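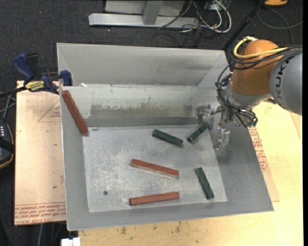
Imprimir | Enviar por correo electrónico

Asunto: Re: Collares antiparasitarios y baño cada quince días
De: Akinyi Langat
Para: lista Listness, cuidado de perros y gatos

Hola a todos:

Contesto a Prapai por la lista porque la misma duda me ha llegado dos veces en privado. Copio la parte de su mensaje que interesa:

> Tengo dos perros mestizos, uno de 9 kg y otro de 24. Les puse el collar
> Plavo a primeros de enero. El pequeño va bien, pero al grande le sigo
> encontrando garrapatas detrás de las orejas después de los paseos por el
> pinar. Lo baño cada quince días con champú normal. ¿Puede ser que el baño
> le quite efecto al collar? En la clínica Sitthichai me ofrecieron cambiar a
> pipeta, pero no quiero poner las dos cosas a la vez sin preguntar.
> También tengo una gata que duerme con el grande.
>
> Prapai Boonyarit

Voy por partes.

Lo primero es el peso. El Plavo se vende en dos tallas y por la caja es fácil confundirlas. Si compraste dos iguales, el perro de 24 kg lleva un collar que se le queda corto. Míralo en el prospecto, porque en el collar no viene marcado.

Sobre el baño: muchos collares aguantan que el perro se moje, pero el champú frecuente sí puede acortar la duración. Yo lo espaciaría a una vez al mes y, mientras tanto, cepillado y toalla húmeda para el barro. Comprueba además que el collar toca la piel. Tienen que caber dos dedos por debajo. En un perro de pelo largo se queda a menudo encima del manto y así trabaja mal.

Encontrar alguna garrapata suelta no significa que el producto falle. Hay principios activos que no impiden que suba, la matan después. Si las que quitas están muertas o secas, es lo normal. Si están vivas y llenas, coméntalo en la clínica. Para sacarlas, pinza o gancho, pegado a la piel, sin aceite ni alcohol antes.

No combines collar y pipeta por tu cuenta. Lleva el envase del collar a Sitthichai y que decidan ellos con la composición delante.

Lo de la gata es lo más importante de tu mensaje. Algunos antiparasitarios para perro llevan permetrina, que es tóxica para los gatos, y si duermen juntos hay contacto directo. Lee la composición hoy mismo. Si aparece permetrina, sepáralos y llama al veterinario antes de hacer nada más. Si ves a la gata con temblores o babeando, a urgencias directamente.

Duangjai Duangkaew preguntaba también por el gasto. Yo pagué 400 por el collar grande en la tienda Bevilier, y Sunee Phromma hizo las cuentas de sus tres perros: 2.791 en todo el año entre collares y pastillas. No sé si los precios siguen igual.

Por último, lavad las camas a 60 grados y pasad el aspirador por las rendijas del suelo. Las pulgas pasan buena parte de su ciclo fuera del animal.

Prapai, dinos qué talla era.

Un saludo,
Akinyi

Última actualización: enero, 17:40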